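About Hirance Knit Care

Hirance began with a drawer that wouldn't close. We had too many sweaters in it, stuffed in sideways, and every one of them came out with creases across the front and a stretched neck. We started reading, trying things out on the dining table, and asking everybody we knew how they put their knitwear away. That was the start of it all, and we still get excited about a well-folded cardigan!

Today we are a small school for the care of clothes. We teach folding, hand washing, mending and storage to anyone who wants to learn, and we take in knits from people who would like them washed, repaired and put up for the summer. Our workroom is on Arklow Street, up one flight, and the kettle is usually on. Last year 752 people came through our beginner classes, and plenty of them came back with a sister or a neighbor.

What we teach first

Everything begins on the table. It sounds almost too plain to build a class around, but a knit that is folded while it's still rumpled stays rumpled, so the first lesson is all about spreading. We lay the piece out, find the hem and the corners, and ease the folds toward the edges with flat hands. No tugging! Wool and cotton knits both give when you pull on them, and they don't always give back. 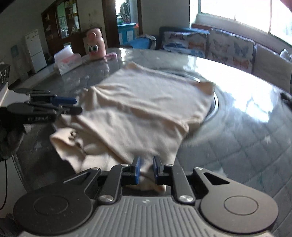 Most beginners want to get to the folding right away, and we understand that completely. We ask them to wait a few minutes longer and feel for the ridges that hide in the middle of the cloth. A ridge you can barely see will turn into a hard line after two months in a box. Once the body is calm, the sleeves come next, and then the hem, and only then do we fold.

We teach two folds in the beginner class. The Hirance fold is our own, a loose one in thirds with the sleeves laid across the body, good for shelves and deep drawers. The Stomano fold is tighter and stands up on its edge, so you can see every sweater you own at once (people get very happy about this one). Students go home with a printed sheet for each, and the sheets have been redrawn so many times that we've stopped numbering the versions.

The workroom

We have worked in three rooms over the years, and this is the one we hope to keep. The light comes in well in the morning, which matters when you're hunting for a pulled thread in a pale knit. We like a covered table, something smooth that yarn won't catch on, and big enough that both sleeves can go out to the sides. In the back are the drying racks, the mending baskets and a tall cupboard of yarn ends sorted by color. We have about 2,000 little cards of matching yarn in there, and yes, we do lend them out.

Classes are kept small enough that everyone gets table space. Bring your own garment if you can. You learn a lot more from the cream pullover you wear every week than from one of ours, and you get to take it home looking better than it did when you came in.

Sleeves, and why we talk about them so much

Sleeves are where most folds go wrong. They're long, they twist, and the cuff is nearly always thicker than the rest. We teach people to lay one sleeve across the body first, smooth it from the shoulder down, and let the cuff rest wherever it falls before squaring it up. Then comes the second. If the first one is lying flat, the second almost folds itself.
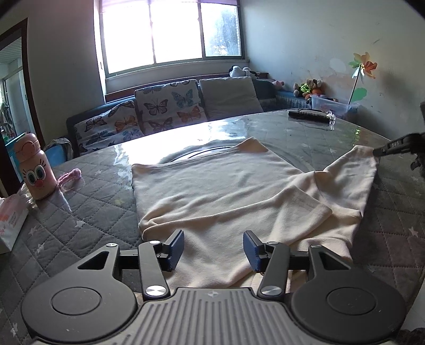
Kaewmanee wrote to us after a class in March to say that she had gone home and redone every drawer in the house, that the sleeves were the part she'd been getting wrong for years, and could we please run an evening on scarves. We could, and we did! The scarf evening now runs every spring and fills up fast.

Washing, mending and summer storage

For people who would prefer to hand the job over, we take in knits from April on. Each piece is checked for moth damage and loose seams, hand washed, dried flat and folded with plain tissue at the creases. Small holes we mend as we go. For bigger ones we'll call you first, because some people love a visible mend and some really don't. Everything goes into cotton bags with your name on a tag, and you can pick it up any time before the cold comes back.

Visiting us

The door is open from ten in the morning until four in the afternoon, and evening classes start at half past six. You don't need to book to drop off mending or to ask a question. If you have an old sweater with a story and a hole in it, bring it along — we'd love to see it.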